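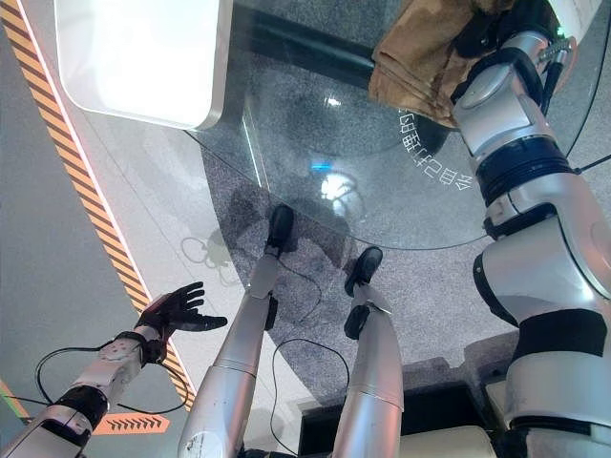

Round clear glass over carpet, with a tan cloth hanging partly across it.

How to Clean a Round Glass Top That Stands on Carpet

By Natália Moreira
Updated 16 September 2026

Clear glass over carpet shows dirt from both sides. You see dust on top, smears underneath, and any lint on the floor straight through it. A quick wipe of the upper surface usually makes the rest look worse. This method takes in the top, the rim, the underside and the carpet, in an order that keeps you from doing any part twice.

It is meant for plain clear glass. If yours is frosted, painted on the back or has a film applied, check the maker's instructions first.

What you need

Two microfiber cloths, one for washing and one for drying
A soft, dry brush (a clean paintbrush works)
A bowl or spray bottle
400 ml of lukewarm water
One small drop of dish soap
White vinegar, one tablespoon, for the final wipe only
An old towel or sheet for the carpet
A vacuum with a brush attachment
A flashlight

I use the Pistby waffle cloth for drying. Any cloth that doesn't shed will do. Paper towels leave lint on a dry day, and newspaper leaves ink on your hands and sometimes on the rim.

Step 1. Take off the cloth and anything loose

Lift fabric straight up. Dragging a throw or a table cloth across the glass pulls grit along with it, and grit is what makes the fine curved scratches you only notice in low sun.

Carry the fabric outside and shake it out. Khaki and tan cotton hides dust well, so shake it even if it looks clean. If it is creased, leave it off until the end.

Things that stay on the glass should be lifted one at a time, wiped on the bottom and put back on a spot you have already cleaned. Don't stack them all at one side. Glass resting on a central base can tip when the weight is near the rim.

Step 2. Vacuum the carpet the first time

Do a light pass under the glass and a hand's width beyond it. This picks up the dust that would otherwise float up and land on wet glass. Keep the hard parts of the vacuum head away from the edge. A knock on the rim is far more likely to chip glass than a knock on the flat.

Then lay the towel or sheet on the carpet below the rim.

Step 3. Dry brush

Brush from the center outward in straight lines. Go slowly at the rim, where dust collects on the curve. Four or five strokes in each direction is plenty for a small top. If you feel something gritty under the brush, lift it off with a damp fingertip and keep going.

Step 4. Wash the top

Mix the soap into the water. More soap does not clean better and takes longer to rinse off.

Dampen the washing cloth and wring it out until it no longer drips. Wipe in overlapping straight rows, all in one direction. Turn the cloth to a fresh side and go over it again at right angles. People tend to wipe a round top in circles, following the shape, and then they can't tell where a streak came from.

If you use the spray bottle, spray the cloth. Liquid sprayed on the glass runs over the rim and ends up underneath or in the carpet.

For a sticky spot, hold the damp cloth on it for a minute and wipe again. Skip razor blades unless you have used one on glass before. Kusum Dhillon cleaned the glass at our old office for years and got tape residue off with a little cooking oil followed by soap. I have done it her way since and never needed a blade.

Step 5. Do the rim

Fold the cloth over the edge so it touches the top, side and bottom at once. Hold it lightly and walk around the glass. You should be able to feel the rim through the cloth the whole way. If the cloth catches, stop and look at that spot with the flashlight. A small chip can be smoothed by a glass shop. Until then, put a piece of clear tape over it and keep fabric away from it.

Step 6. Do the underside

This is the part that gets skipped, and on clear glass it matters as much as the top.

Sit or lie on the towel and hold the flashlight low, aimed along the glass. Fingerprints show up in a band just inside the rim, where people grip it. Wipe with the same damp cloth, wrung out again. Around pads and supports, wrap the cloth over one finger and work up to the edge without pushing on the pad. If a pad moves, stop and sort that out before you put any weight on the glass.

Don't lift or turn the top by yourself to make this easier. Larger tops need two people, one at each side.

Step 7. Dry and check

Dry the top right away with the second cloth, again in straight rows. Then mix the tablespoon of vinegar into a cup of clean water, barely dampen a corner of the drying cloth, and go over any cloudy patches. Rendent and similar ready-made sprays are fine here in place of vinegar. Keep vinegar off stone bases.

To check for streaks, get your eyes down close to the level of the surface and look toward a window or lamp. Soft, even reflections are what you want. A streak looks like a break or a dull stripe in the reflection. Shadows can fool you, so move your head a little. A shadow edge stays where it is on the glass, while a smear comes and goes with the angle. Look for fibers at the same time, particularly near anything fuzzy or woven.
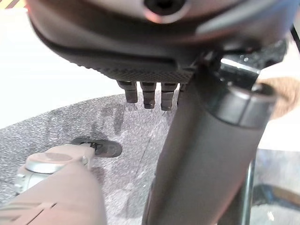

Soft reflections on a smooth bluish-gray surface, lower right, with something tan and fibrous just above.

Step 8. Finish the carpet

Fold the towel inward so whatever fell on it stays in it, and take it away. Blot any drips with a dry cloth. Vacuum once more with the brush attachment, slowly. If the carpet pile has gone flat where something stood, leave a damp cloth on it for ten minutes and lift the pile with your fingers.

Step 9. Put the cloth back

Wait until the glass is dry to the touch on both sides. To get creases out of a plain cotton cloth, mist it, smooth it flat by hand and hang it over a rail for an hour, or iron it from the back on medium. Set it down folded where you want it and open it out in place.

A cloth that hangs well over one side will creep. Put more of the weight toward the center, or tuck the lower edge up so it doesn't get stepped on.

How often

Dust and dry the top once a week. Wash the top and rim every two weeks, and do the underside once a month. In a room with pets or a new carpet, the brush and vacuum steps are worth doing more often for the first few months.

Reader notes

Bhupendra Negi writes that he swaps the dish soap for a capful of rubbing alcohol in winter and finds it dries faster. That works on bare glass. Keep it away from glued pads.

Kalkidan Tekleab asks about hard water. Use distilled water for both mixes. A gallon lasts a long time at these amounts.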